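Wall brackets, a cable run and a workbench in one room

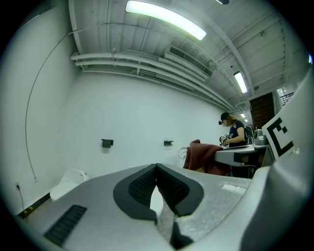 How far apart should two brackets be for a shelf over a workbench?
Set them in from each end of the board by a fifth of its length, then shift each one to the nearest stud if the wall has studs.

I had this question from Anayeli Cisneros in May and gave her a vague answer, so I worked it through on paper. For a board 177 cm long, a fifth is 35.4 cm. That leaves 106.2 cm between brackets, fine for a thick board with light items on it. For anything heavier, add a third bracket in the middle.

Level matters more than spacing. Two brackets at the same height relative to the floor are level only if the floor is. My own floor drops 7 mm along the back wall, so I measure up once, mark the first hole, and carry the line across with a long level. The tape stays in the drawer after that.

Cables next. A cable that runs from near the ceiling to an outlet by the floor can hang free or be clipped. Hanging free is quick and looks it. Clipped runs take more cable, because the path follows the corners. My ceiling is 239 cm and the outlet is low, so a straight drop used nearly 232 cm, and the clipped route with one horizontal leg used a good deal more. Buy the longer cable.

Paint the wall before any of this. White shows every scuff at seat height, and a dark baseboard hides most of what shoes do to it. Hazard tape low down is useful where people turn a corner with their hands full. It lifts at the ends first. Press those down with a roller and wipe the surface with alcohol beforehand.

Seating: a plastic stool is easier to push out of the way than a chair with a full frame. Maksym Zhuravel disagrees and has sent me two emails on the subject. I still use the stool.

Bench height is a separate post. I have the measurements and have not typed them up.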